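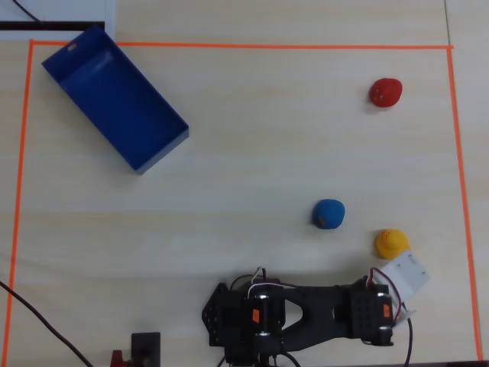
Review: Histatar Tabletop Recording Kit

The Histatar kit is intended for groups gathering demonstrations for arm policies. Over one season we recorded 487 episodes with it, of which almost 200 were rejected on review, chiefly for hesitant grasps.

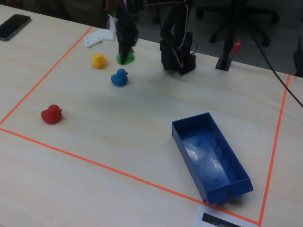
Episode variety depends heavily on object placement, and the manual gives little guidance on it. Our operators set the order themselves. Rubber ducks in yellow, blue and red, spread across the taped area with an open blue bin, make a sound sorting task – simple to reset and easy to label.

The export tool is slow and needs better documentation. Recommended, with reservations.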